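Who Looks After the Weir at Gernus?

When the Padard Milling Company shut down, it left behind a brick building, a row of sheds and a low dam that holds back the water of Fourie Lake. The building was sold. The sheds were torn down. The dam is still the property of a company with no employees and one remaining officer, Riaan Potgieter, who would like to be rid of it.

Potgieter filed for release from ownership in July. Under the rules, he first had to offer the dam to the town of Gernus, then to the shoreline owners, and then to any group willing to take it. The town said no at a meeting that lasted 12 minutes. The shoreline owners asked for more time.

There are 327 lots on the lake, most of them used only in summer. If no one takes the dam, the state can order the gates opened for good, and the lake would drop by 3 feet. Docks on the shallow east side would stand over mud. The marsh at Asonine Cove, where loons have nested for years, would dry out by midsummer. 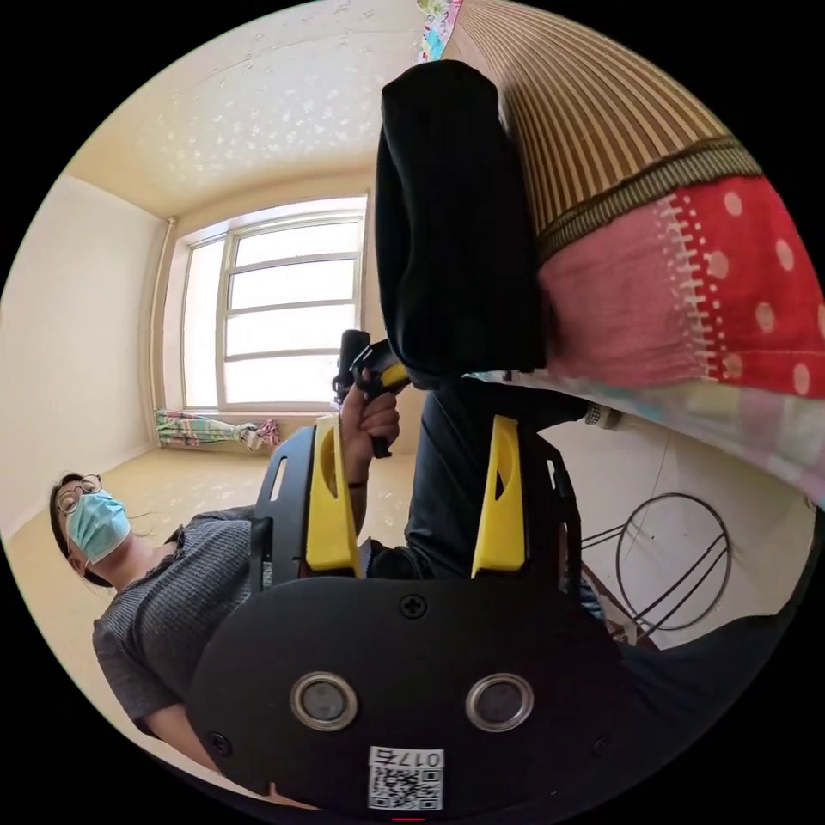
Marthinus Mabuza has owned a cottage on the cove for most of his adult life and now heads the lake association. He says people are willing to pay dues for upkeep but are afraid of the repair bill. The last inspection found seepage under the north wall and 2 gates that no longer close all the way. The company's engineer called the work routine. The association's engineer did not.

Title is the other problem. The deed to the dam mentions flowage rights, but the survey it refers to has never been found at the county office. Potgieter says the rights go with the dam. A lawyer for two of the owners says some of them were sold off with the mill building.

The state has sent the petition back once and asked for a clean copy of the deed and proof that every abutting owner was notified. Potgieter says he mailed the letters. Several owners say they never got one, and the association is now putting together its own list of addresses. Until the new filing is accepted, the gates stay where they are.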